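Tapis de table Prelivano, grand modèle brun : notre avis après une saison de club

Publié le 11 octobre 2020

Notre club de robotique a acheté ce tapis en juillet pour l'atelier « cuisine », celui où les élèves programment un robot à deux bras pour ranger de la vaisselle. Avant, nous travaillions directement sur la table blanche. Les assiettes glissaient dès que la pince appuyait un peu de travers, et le bruit fatiguait tout le monde au bout d'une heure.

Le tapis est vendu 25 euros, port non compris. Il est arrivé roulé dans un tube, avec un pli dans un coin qui a mis 6 jours à disparaître sous une pile de livres. L'odeur de neuf est restée plus longtemps. Nous avons aéré la salle.

À l'usage, l'adhérence est correcte. Un support à mugs en bois ne bouge plus quand un élève rate son approche et pousse le poteau. Un panier léger, lui, continue de se déplacer au moindre contact, et nous avons fini par le caler. La couleur unie convient bien aux exercices de vision, surtout avec des objets clairs. Les objets en bois ressortent moins bien et le groupe des débutants a dû reprendre ses seuils.

Le nettoyage se fait à l'éponge. Le feutre effaçable part, le feutre permanent non. Les repères de position se posent donc au ruban de masquage, qui s'enlève sans laisser de colle si on ne l'oublie pas tout un été.

Nous avions aussi essayé le modèle Skarnelia, moins cher et plus mince. Il gondolait au milieu, ce qui faussait la hauteur de prise. Pour une assiette tenue par le bord, cela suffit à manquer l'exercice.

Points positifs : adhérence, couleur mate, longueur suffisante pour deux bras.
Points négatifs : livraison roulée, bords qui commencent à relever, une seule couleur disponible.
Note : 4 sur 5.

L'exercice de l'assiette reste le meilleur test pour ce tapis. Les élèves doivent prendre le bord avec une seule pince, et un revêtement trop lisse laisse filer l'assiette avant la fermeture des doigts. Le bras gauche tient ici l'assiette bleu clair inclinée juste au-dessus du tapis, avec la jaune et l'autre bleue debout dans l'égouttoir en bois. À cette hauteur, une surface un peu souple pardonne les lâchers trop précoces. Nous le rachèterions pour une deuxième table.
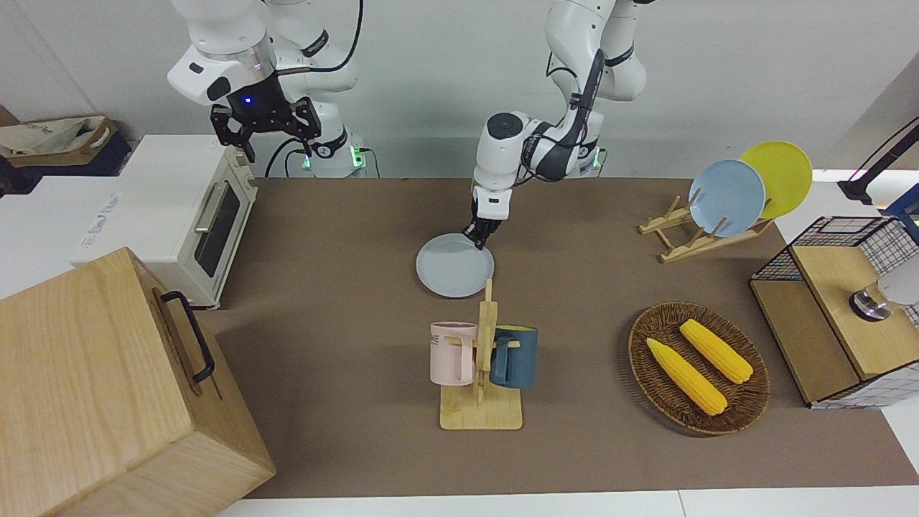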